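Pinças manuais Puvby para demonstração: seis semanas de uso em casa

Quem me lê há mais tempo sabe que comecei a ensinar robôs pelo caminho mais trabalhoso, com o controle remoto da Rokix, sentado numa banqueta e mexendo dois joysticks enquanto o braço tentava pegar uma caneca na outra ponta da sala. Guardo carinho por aquele controle (ainda está na gaveta, com fita isolante e tudo), mas depois de 19 tardes eu tinha um punhado de demonstrações aproveitáveis e uma dor no pescoço que durou até setembro. Por isso, quando decidi comprar o par de pinças manuais da Puvby, fui com esperança e com um pouco de medo de gastar dinheiro à toa outra vez.

A ideia deve ser conhecida de quem frequenta esta página: você segura uma pinça em cada mão, faz a tarefa com elas, e a gravação serve depois para treinar o braço. O que muda em relação ao controle remoto é o corpo da gente. Com o joystick eu pensava em eixos, agora penso na fruta, na xícara, na meia que preciso dobrar, e isso deixa tudo mais leve e bem mais rápido. Na primeira semana gravei 400 demonstrações curtas sem sentir que estava trabalhando. Uma parte foi para o lixo, claro, porque eu ainda fazia movimentos apressados demais, daqueles que a mão humana faz sem pensar e que o braço depois não acompanha de jeito nenhum!

Vamos ao conforto, que é a pergunta que mais recebo. O gatilho é macio, talvez macio até demais para quem tem mão pesada, e o cabo assenta bem na palma. O peso aparece depois de uma hora, principalmente no punho esquerdo, que no meu caso é o mais fraco. Acabei adotando sessões de quarenta minutos com um café no meio e recomendo o mesmo a quem estiver começando. Os cabos pedem paciência. Eu passo os meus por trás do ombro e mesmo assim, de vez em quando, enrosco um deles no encosto da cadeira e tenho de repetir a gravação.

A instalação do programa foi a parte menos simpática. O manual veio traduzido às pressas, com a página da calibração fora de ordem, e precisei de 2 tentativas até as duas pinças aparecerem sincronizadas. O suporte respondeu no dia seguinte, com educação, e mandou um arquivo corrigido. Depois disso não tive mais queixa, fora a mania que o programa tem de guardar tudo numa pasta com nome de data invertida. Renomeio à mão e sigo a vida.
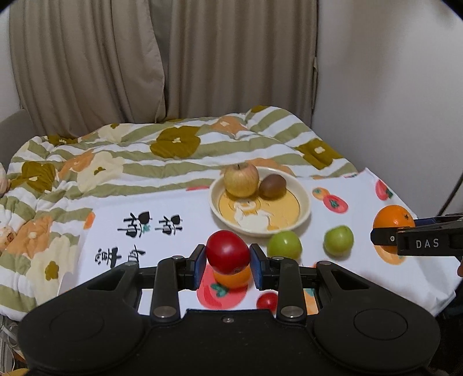 Frutas são, para mim, a melhor escola para quem vai demonstrar tarefas com pinça, e passei boa parte do teste com elas. Cada uma pede um jeito de fechar os dedos, e quem só treina com blocos rígidos demora a perceber isso. O tomate é o que mais ensina: com as almofadas azuis encostadas dos dois lados, a gente tem de fechar devagar e parar na hora certa, e essa hesitação também vai para a gravação. Uma maçã e um kiwi na mesma tigela já são outro exercício, porque um fica encostado no outro e é preciso escolher por onde entrar. Gosto ainda de deixar frutinhas verdes pequenas por perto, que obrigam a mirar melhor. E uma toalha estampada de caquis ao lado de frutas de verdade me parece ótima para variar o fundo, coisa que eu demorei muito a fazer e de que me arrependo.

Com as duas mãos ao mesmo tempo o conjunto cresce bastante. Segurar um pote com a esquerda e tirar a tampa com a direita era um suplício no controle remoto e agora sai quase natural, embora eu ainda cruze os braços sem querer quando a tarefa é comprida. Cheguei a experimentar as pinças da Henik, emprestadas por uma semana, e elas são mais leves, mas o gatilho tem uma folga que me irritou desde o primeiro dia. Para quem só vai fazer tarefas com uma mão, talvez compensem.

Comprei o meu par na Cárdenas, que entregou bem embalado e com um jogo de almofadas de reserva. Ainda não precisei trocar as originais, mas limpo com pano úmido depois de cada sessão com fruta, e aconselho fazer o mesmo, que sumo de laranja gruda em tudo.

Minha nota é 8 de 10. Tiro um ponto pelo manual e outro pelo peso no punho. O controle da Rokix continua na gaveta para quando eu precisar corrigir o braço à distância, no meio de uma tarefa, que isso as pinças não fazem. No próximo texto conto como foi com as meias.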